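A gripper that stops closing is easy to deal with. The work halts, somebody swaps the part, and the day goes on. The fault we had at the Himdale site in September was worse, and I think the way we handled it says something about how this trade treats safety.

One finger on a Pallon hand gripper had begun to stick partway. It still closed if the operator squeezed harder, so people squeezed harder. Eze, the software we record with, logged every attempt as normal. By the time anyone filed a report, the fault had run for 8 shifts and one operator had a sore wrist that kept her off the bench.
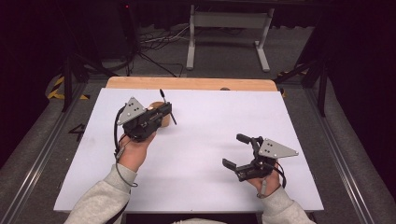 Tabletop work with two hand-held grippers, the left one closed on a small wooden piece.

The first response was to blame the operators for not speaking up. I disagree with that. They had a target of 2000 recordings for the month, and a report meant losing around 15 minutes while the gripper was checked. Anyone paid to hit a number will put up with a stiff finger.

Zadness, which runs the site, has since added a squeeze test at the start of each shift. Good, but it takes place at 6 in the morning, and the finger stuck mostly in the afternoon. The test should be repeated after lunch, and time spent on a fault should come off the target. Until both are done, I expect the next bad gripper to stay in use as long as this one did.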